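3.2 Materials and work surface

The clearing tests used the light table at the window end of the workshop. The table was chosen for its smooth top, which gives no grip to paper or foil and is easy to wipe between runs. A plastic bin was placed at the right end of the table with its rim close to the table edge, so that waste travels a short distance. The bin was not moved once a run had started.

The waste set was limited to items left over from a normal lunch: paper cups, aluminum foil and tan wrapping paper. Food scraps were left out because their weight changes as they dry, and the scale available to us (Zoubi kitchen model) did not settle on anything that light. Cups were drained before use but not rinsed. Foil was reused until it tore.

Each item was prepared in one of 2 states. In the flat state it was opened out by hand and laid on the table. In the balled state it was crushed with one hand and released. No attempt was made to give the balls equal size. Cups were used in their original shape only, since a flattened cup behaved the same as flat paper in the trials at Cundcombe.

3.3 Procedure

Items were set out on the right half of the table and cleared into the bin one at a time. The order was free. A run ended when the tabletop held no more waste or when 90 seconds had passed, whichever came first. An item that fell to the floor was counted as missed and stayed there until the end of the run. After every run the bin was emptied and its contents were sorted by material.

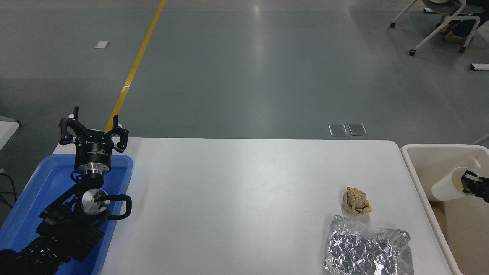 Figure 4. Clearing in progress: paper cup at the bin, balled paper and foil still on the table.

The foil gave the most trouble. When spread out it lies close to the surface and has few raised edges, so it has to be pinched at a crease or slid to the table edge first. Sliding worked in most runs but pushed other items ahead of it. Balled paper was the easiest item to lift. It did roll, however, and two of the missed items in the log are paper balls that left the table on the far side.

Cups were simple to pick up and awkward to release. A cup let go too high landed on the rim in several runs and had to be pushed in. We changed the instruction in March so that the cup is brought over the opening of the bin before release. Runs made before the change are marked in Appendix B and are not included in the totals.

3.4 Results

A total of 44 runs were kept. Missed items were more common in the flat state than in the balled state, and foil made up the larger share in both. Bin placement had more effect than expected. With a gap between table and bin, flat sheets dropped through it. Hamisi Mugo repeated part of the series with the bin raised on a Folar crate and saw fewer sheets lost, but the higher rim made the cups harder to place. The lower position was kept for the Jiltow comparison in section 4.

Sorting the bin afterward took longer than the clearing. Foil and paper crushed together had to be pulled apart by hand.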